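点検レポート用のメモと集計スクリプトをまとめたリポジトリです。家の床下と小屋根裏をひとりで見て回る仕事をしていて、数がたまってきたので、思い切って公開することにしました!コードはたいしたことないです(先に言っておきます)。でも、データのほうはけっこう面白いと思うんですよね。

# clellia-notes

## 中身

- `readings.csv` … 木部の含水率の測定値、3,926行
- `houses.csv` … 点検した家85軒の築年、基礎の種類、床下の高さ
- `report.py` … 1軒分のレポートをMarkdownで書き出すスクリプト

住所と持ち主の名前は全部消してあります。家の番号は通し番号で、点検した順とは関係ありません。

## 測り方

ピン式の含水率計で、土台・大引き・根太の順に見ています。1か所につき3回刺して、真ん中の値を採用。節のそばは数字が暴れるので避けます。配管の近くと北側の隅は、どの家でも必ず測るようにしています。玄関の下は狭くて入れない家が多くて、そこは `NA` のままです。ごめんなさい、体が入らないんです……。

床下に入れない家が8軒あって、そちらは点検口から手の届く範囲だけ。`access` 列が `hatch` になっているのがそれです。平均を出すときは分けたほうがいいですよ。

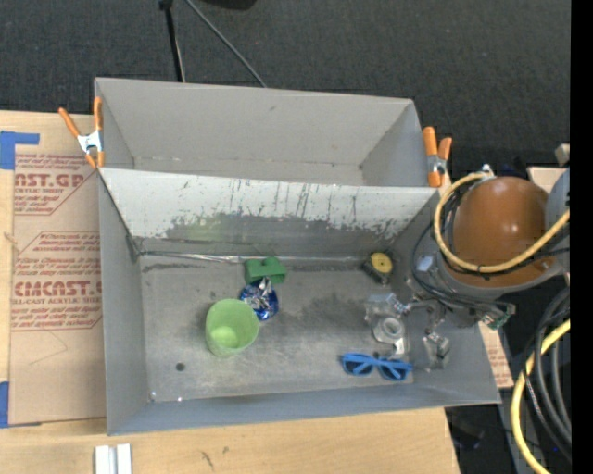
## 使い方

Python だけで動きます。追加のライブラリはいりません。

```
python report.py --house 13
```

`out/` に `13.md` ができます。`--all` をつけると全部の家の分が一気に出ます。Emrys Bevan さんが直してくれたおかげで、古いパソコンでもすぐ終わるようになりました。ありがとう!

## 列の説明(readings.csv)

| 列 | 内容 |
|---|---|
| `house` | 家の番号 |
| `part` | `sill` / `beam` / `joist` |
| `mc` | 含水率(%) |
| `month` | 測った月 |
| `access` | `crawl` / `hatch` |

## 気をつけてほしいこと

夏と冬で数字がかなり違います。1月の家と7月の家をそのまま並べて「こっちが湿ってる!」とやると、たぶん間違えます(わたしも最初やりました)。樹種の補正もしていません。ベイツガか杉か、暗いところだと自信がないので……。

あと、数字が高い=雨漏り、ではないです。換気口の前に物置があるだけ、という家もありました。

## やりたいこと

- [ ] 小屋裏の測定値も足す
- [ ] Mali Gwilliam さんの手書きメモを入力する(字は読めます、量が多いだけ)
- [x] `part` の表記ゆれを直す

## ライセンス

データは CC BY 4.0、スクリプトは MIT です。間違いを見つけたら issue をください。家の番号と行番号を書いてもらえると、すごく助かります。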